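28th December
Tuấn Lý, Parkness workshop notebook
23 shares 14 comments

Third entry on the Vovorard box, and I still don't believe it.

For anyone who missed the first two: the Vovorard is a gray plastic thing with a green light on it. You plug it into a wall socket and it is supposed to "balance" your electricity and cut the bill. Khương, the café downstairs, was sold one in December, and the owner asked us whether it was worth getting a second for the kitchen side. I said no on the spot. Tươi said I couldn't write no in a notebook without a measurement, so we measured.

What they claim, going by the leaflet, is that it stores "wasted" current and feeds it back. There's a graph with no numbers on either axis. There's also a demonstration the salesman did at the café, which I now understand and which annoys me more than the graph does. He put a clamp meter on the lead of an unloaded motor, showed the reading, plugged in the Vovorard, and the reading dropped. It does drop. We repeated it this morning on the old bench grinder and got the same effect.

The trouble is that a clamp meter reads current, and the café pays for energy. A lightly loaded motor draws a lot of current that sloshes back and forth and does no work. A capacitor across the line supplies that sloshing locally, so less of it flows through the clamp. The café's meter never charged for it in the first place. Big factories sometimes get billed for poor power factor. A café with two fridges and a dishwasher doesn't, and I checked their last bill line by line to be sure.

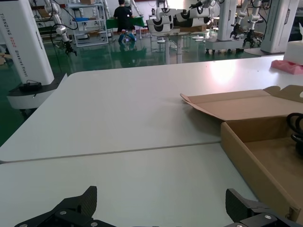
Setup

Setgate logger on the supply side, set to real power and energy, with voltage and current recorded as well. Loads in turn: a 100 watt filament lamp, the small fridge from the kitchenette, the grinder running free. Each load with the box in, then with the box out. The fridge got 72 hours each way, because it cycles and a short run proves whatever you want it to prove.

I'm not fully happy with the fridge part. People open it. I taped a note to the door and the note was ignored, mostly by me. Room temperature was logged but the heating in Parkness does what it likes after dark. Khang says that's good enough for a café owner, and maybe it is, but I wouldn't sell anybody a product on it.

Lamp: no saving. Energy with the box in was a hair higher than without, which I'd put down to the box running its own green light, except that the difference is close to what the logger can resolve. Writing down "no difference seen" and leaving the green light theory as a theory.

Grinder: current clearly down, real power the same. The textbook answer. Voltage drifted a little between runs and I reran the pair in the opposite order to see if that was fooling us. Same again.

Fridge: the run with the box came out slightly better. Before anyone gets excited, it was also the colder stretch, and the run without the box included the day we had people in and the milk was in and out all afternoon. I would like to swap the order and do the whole thing over.

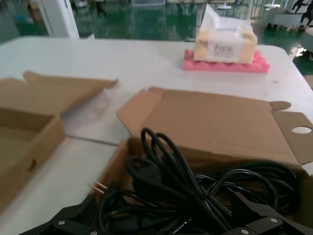
Thảo doesn't think the rerun is worth the time. Her view is that we already know the physics, that a small fridge motor can't hide a saving of the size on the leaflet, and that if the result came out against us I would only ask for another run. She'd rather spend the hours on something the café can use, like the door seal on their tall fridge, which has a gap you can slide a card through.

She has a point about me asking for another run. I do it when I dislike a result and I don't do it nearly enough when I like one. The lamp number went straight into the book with no argument from anybody. So the rerun goes ahead, order swapped, and whatever comes out gets written down as it is. The seal can be looked at in the meantime.
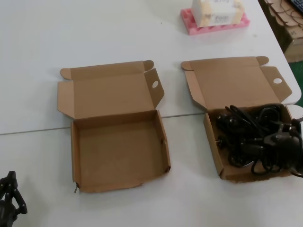 Two mailer boxes open on the white table, black cables in the right-hand one.

Opened the Vovorard

Toàn took the cover off. One film capacitor, a resistor, a fuse, and a tiny supply for the light. No storage to speak of and nothing that could switch or sense anything. The fuse is at least there, so credit for that. I'm less sure about the bleed resistor. It took longer than I'd like for the pins to become safe after unplugging, and Khang wants that measured properly before the box goes back downstairs. Agreed.

Toàn also raised something I hadn't considered: the café owner swears the bill went down after he plugged it in. I believe him. The bill did go down. He also bought the box in the same month he started closing early, and he told us he'd begun switching the grill off between orders "to help it along." I've no idea how you separate those from a bill, and neither does the salesman, but only one of us is collecting money for it. 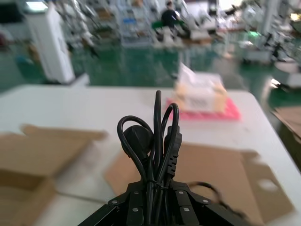 I asked whether he'd be willing to unplug it for a month and change nothing else. He wasn't keen. He's paid for it and the light is on. I can see that, but it does mean the best test we could do is the one we won't get, and I should say so in the write-up instead of leaning on the grinder result as if it covered a whole kitchen.

To do:
— swap the fridge order and rerun, note on the door in bigger letters
— discharge time on the plug pins (Khang)
— check the logger against the lamp once more with the leads reversed
— ask the café for the old bills, a full year if he kept them
— card test on the tall fridge, then price a seal (Thảo)

No recommendation to Khương on a second box yet, beyond what I told him on the stairs, which was to keep his money until the fridge run is done.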